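4.2 Secondary packaging and household sorting

The second part of the study considered what happens to small packaged goods once they reach the home. Earlier work in Drarnine (Akbari and Vida) had treated the household as a single point of disposal, at which an item was either recycled or thrown away. Our interviews suggest that this is too simple. Packaging is often kept for weeks, moved between rooms, and put to a second use before it is finally sorted. Outer cartons in particular were seldom discarded on the day of delivery.

Of the 3,537 households invited to take part, 3,106 returned a complete diary. A smaller group of 798 households, all in the Hivodell district, also agreed to keep their discarded packaging for one month so that it could be weighed and sorted by the research team. The diaries and the weighed material were coded separately by Nikzad and Heydari, and differences were settled by discussion with a third reader.

Confectionery formed a small share of the total by weight but caused a good deal of doubt at the point of sorting. Respondents were generally sure about glass, tins and cardboard. They were far less sure about thin wrappings, and many wrote that they placed these in whichever bin was nearest.

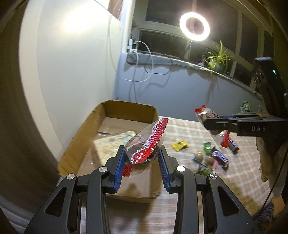
Figure 3. Confectionery packaging and a corrugated cardboard box.

The coding scheme separated each purchase into its layers, and this had a marked effect on the results. Under the scheme used in the Vidal survey, an item was recorded once, by its outermost material. Under ours, every layer received its own entry. A sweet in a red foil wrapper inside a clear plastic bag, as in Figure 3, would therefore be entered twice, and any carton in which it had been delivered would be entered a third time. Diary keepers tended to report the carton and leave out the rest. When the diaries were set beside the weighed material, thin wrappings proved to be the category most often missing - a finding that held for both large and small households.

Two explanations were put forward in the follow-up interviews. The first concerns habit: sweets and snacks are frequently eaten away from the kitchen, where the diary was usually kept. The second concerns wording. The printed diary used the term 'flexible packaging', which several respondents took to mean carrier bags only. The form was reworded in April after a trial with 25 households in Rumine, and later entries were noticeably fuller. We have kept the earlier entries in the analysis but report them separately in the tables that follow.

Local sorting guidance was also reviewed. The leaflets issued in the two districts differed on whether foil and plastic film should be separated, and neither leaflet dealt with items in which the two are used together. Moradi has argued that guidance of this kind should be arranged by product, as residents think of 'sweet wrappers' and seldom of materials. Our interviews lend some support to this view, although the older respondents preferred the existing layout and were used to consulting it.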